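Bultdale Vintage Computing Board > Storage and Media > Cassette loading: clean the heads first or set azimuth first?

tapeworm_ted
Hi all, long-time reader and only an occasional poster, so be gentle with me. I finally got the Matar 2 out of my sister's attic in August, along with a shoebox of program tapes I recorded in high school, and I've been having the time of my life trying to get them to load. Some come in on the first try and some get to the last block and quit with a read error. The recorder is the matching Onuvon deck with the slider volume. My question is whether I should start with the heads or go straight for the azimuth screw. I've read both, and both camps sound very sure of themselves!

marigold64
Welcome back, Ted, and congratulations on the attic find! Heads first, always. Isopropyl on a swab, pinch roller too, then let it dry and try the same tape again before you touch a single screw. I had a deck that I fiddled with for a whole winter (a whole winter, I tell you) and the trouble was brown gunk on the roller the entire time. Once you've moved that screw you've lost your starting point, and if the tapes were made on that same deck you may never find it again.

loadstar_lou
I'm going to disagree a little with marigold, and I say this with affection. Cleaning is fine and takes two minutes, sure, but if some tapes load and others don't, I'd bet on azimuth. Ted, were all of these recorded on your Onuvon? If half of them came from a friend's machine, that would explain everything. Mark the screw with a dab of nail polish so you can get home again, play a bad tape through the speaker, and turn it slowly until the tone is at its brightest. I did 24 tapes that way and lost one.

tapeworm_ted
Oh, good question, Lou. A bunch of them were swapped at the computer club, so no, they weren't all mine. The ones that fail are mostly the swapped ones, now that I look at the labels. I never would have thought to sort them like that.

grevitz_fan
Neither of you has mentioned volume, and I can't let that go by! On the Matar 2 the input is fussy. I keep my slider at 6, and anything higher clips and gives exactly that last-block error. I also gave up on real decks and play everything from a Grevitz adapter now. More than 100 programs on one card and no belts to melt. I know, I know, it's not the same.

marigold64
It is not the same, and you know how I feel about it, grevitz_fan. But I'll give you the volume point. And Lou, if the bad ones are the swapped ones then I suppose I owe you a root beer. I'd still clean first.

loadstar_lou
I'll take that root beer. Ted, in case it helps, here's the order I'd go in, with marigold's step at the top to keep the peace:

1. Clean the heads, the capstan and the pinch roller. Let everything dry.

2. Sort the tapes into the ones you recorded and the ones you didn't, and keep the piles apart.
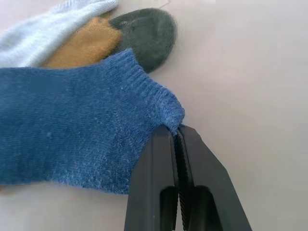 3. Load one of your own at a middle volume. If it works, write the setting down and leave it alone.

4. Mark the azimuth screw, then adjust by ear for a swapped tape.

5. The minute a swapped tape loads, save it to a fresh cassette with the screw back at your mark, so you only have to do this once.

tapeworm_ted
This is wonderful, thank you all so much. I cleaned everything tonight and the roller was filthy, so marigold gets partial credit. Three of my own loaded right off, including a lunar lander I'd forgotten I ever typed in. I'm saving the screw for tomorrow when I'm less sleepy.

grevitz_fan
And the volume?

tapeworm_ted
Ha! It was all the way up. I've moved it down to 6.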